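Equipment Planning for Small Automation Projects
Handout 2: What the arm costs, and what everything else costs
Lorcan Kinsella, November

Last time we did the easy part, which was deciding that we wanted a robot. This handout covers the part where somebody in finance asks how much, and you discover that your answer was the price of one item out of a long list.

Our running case is the Prasteo bench: a small two-armed cell meant for sorting and bagging kitchen items and produce. You will be costing a bench of the same sort for the coursework, so keep these notes.

1. Start from the task

Write down what the cell has to do, in one sentence, before opening a single catalogue. "Move mixed fruit and vegetables between a tray and a bag" is a good sentence. "Explore opportunities in dexterous handling" is a good way to spend money until it stops.

A bag is a much ruder object than a box. It folds, it shines, and its opening is seldom the shape it was when you last looked. If your sentence has a bag in it, assume two arms and a camera on each wrist, and price on that basis. The Prasteo sentence had a bag in it.

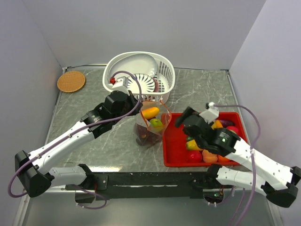
2. The quote is the beginning

Suppliers quote for the arm. Stimell will quote you for the arm and a carrying case, and you should not be charmed by the carrying case. Go through the bench from one side to the other and ask what is holding each thing up, what is feeding it, and who is paying for it. On a bench like ours the lines that go missing are:

- Grippers, if they are priced apart from the arm. Check. Then check whether the price is for one.
- Wrist cameras and their mounts. The mount is a small piece of white bracket until you have to order a replacement in a hurry.
- Cable. Work out the run with the arm at full stretch, then add slack for the elbow. A cable that is exactly long enough is too short. Include the ties.
- Front beam, base plates and fasteners. Two arms want something solid to be bolted to, and your existing desk is not it.
- Walls. Plain, pale, dull panels on three sides keep the background steady for the cameras. They also keep passers-by from leaving mugs on the work surface.
- The surface itself. Decide early whether you want it plain or patterned. Prasteo went for a marble pattern, and there was a meeting about it.

For the first exercise, allow 10 per cent of the hardware total for fixings and cable. Students always think this is too much in November.

3. Props are a budget line

I mean this quite seriously. The fruit has to come from somewhere. Real fruit is cheap once and dear for ever after, and by the second week you will be able to find the lab by smell. Toy fruit costs more on the day and then sits there looking cheerful for years. The Prasteo budget allowed £110 for props, and the person who signed it off asked for the word "aubergine" to be explained.

Buy a spread of shapes: round things, long things, and at least one thing with an awkward end. Buy containers with different manners too. A rigid tray, a slotted basket, a cup and a bag will each show you a different weakness in a gripper, and the four together cost less than one hour of an engineer's time.

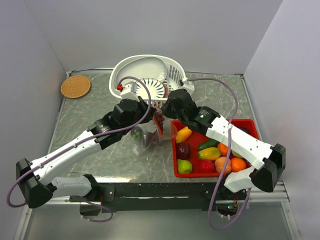 Fig. 2. Prasteo bench, both arms at the centre, red tray to the right.

Look at how close the grippers come to one another in Fig. 2, then go back to your floor plan. Two arms do not need twice the room of one, but they do need shared room in the middle, and this is what people forget when they buy a bench to fit the gap behind the door. Draw the reach of each arm on paper and shade where they overlap. If the shading is thinner than your widest object, you have bought two single-arm cells that happen to be neighbours.

4. Spares, and the Su question

Dr Su's rule, which I have borrowed without permission, is to ask of every part: if this fails before lunch, what do we do after lunch? If the answer is "go home", buy a spare. Under this rule you will hold spare gripper fingers, a spare camera and a spare cable, and you will not hold a spare arm - however nicely Plonel phrase their offer on the second one.

5. For the seminar

Bring a one-page budget for a two-arm bench, with the task sentence at the top. Mark in pencil the lines you guessed. Do not rub the pencil out before you come; the guesses are what we shall be talking about.

Questions about this handout to Lorcan Kinsella, by email or at the lab door. Course materials may be copied for teaching use. Back to top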